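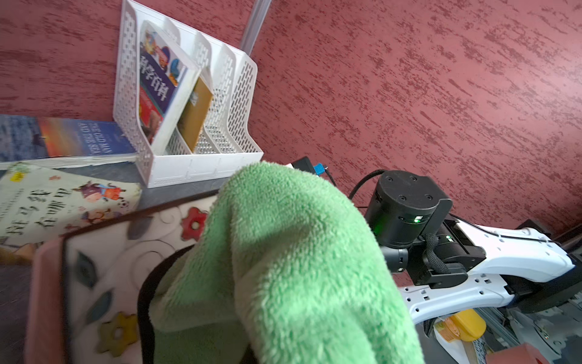

A green microfiber towel, all bunched up. Look at how fluffy it is!

Why Do Towels Soak Up Water?

I spilled a whole glass of orange juice on Wednesday. It went across the table, over the edge and onto my sock, and I grabbed the nearest towel and plopped it on top. A few seconds later most of the juice was gone from the table. But where did it go? And how did it climb UP into the towel, when everybody knows that liquids run down?

I love this question, because the answer is hiding in tiny spaces you can hardly see.

Water likes to stick to things

Let's start with water itself. Water is made of teeny bits called molecules (say it like this: MOLL-uh-kyools). They are so small that one drop has more of them than you could count in your whole life, even if you skipped school and never slept.

Water molecules pull on each other. You can see them doing it when a drop hangs off the end of a faucet, getting fatter and fatter before it finally lets go. The drop stays in one round blob because all those molecules are tugging on their neighbors.

Water also grabs on to other stuff, like glass, paper and cotton. Look at a window after it rains. Some of the drops just sit there on the glass! They're hanging on.

The great climb

Now put those two things together. If you stand a very thin tube in a cup of water, the water at the edge grabs the inside of the tube and creeps up a little. Then it pulls its neighbors up behind it. Those neighbors pull their neighbors, and up they all go, until the water in the tube gets too heavy to lift any higher.

Scientists call this capillary action (KAP-uh-lair-ee). The skinnier the tube, the higher the water climbs. People have been puzzling over it for hundreds of years. In my story notebook I have an inventor in the town of Wonmont who tries to water his roof garden this way in 1662, using a bundle of thin glass straws. It doesn't go well for him. The water climbs a little way and then stops, and his beans stay thirsty.

So what about towels?

A towel doesn't have glass tubes in it, but it does have fibers, which are like very thin hairs. Between the fibers are gaps, and the gaps do the same job as the tubes. Water squeezes in, grabs the sides and pulls more water along behind it.

A regular bath towel is usually made of cotton, which comes from a plant. Cotton fibers can take some water inside themselves too, so a cotton towel holds water in two places, in the gaps and in the fibers. If you look closely at a bath towel you'll probably see lots of little loops. More loops means more places for water to go!

Microfiber is different. It's made by people, mostly from kinds of plastic, and its fibers are much thinner than the hair on your head. Plastic doesn't drink up water the way cotton does, but thin fibers make LOTS of tiny gaps, so the water still has plenty of room to hide.

What about a raincoat? It's cloth too, right? Many raincoats have a coating that water doesn't want to grab. The drops bead up and roll off, and you stay dry (unless you forget to zip it, like me).

Try it: walking water

You will need two cups, a paper towel, some water and food coloring. Ask a grown-up before you use the food coloring, because it stains.

Fill one cup almost to the top with water and add a few drops of color. Put the empty cup right next to it. Fold the paper towel into a long strip, then put one end deep in the water and the other end down in the empty cup, like a bridge.

Now wait. In a few minutes you'll see color creeping along the strip. Go and have a snack. Come back in a couple of hours and there should be water in the second cup! When I did mine, it took 23 minutes for the first drop to fall. Yours might be faster or slower.

Want to keep going? Try a strip of an old T-shirt, a piece of string or a coffee filter, and write down which one wins. Plants use capillary action to help move water up their stems, so you could try a stick of celery with the leaves on, too. Leave that one in the colored water overnight and check the leaves at breakfast.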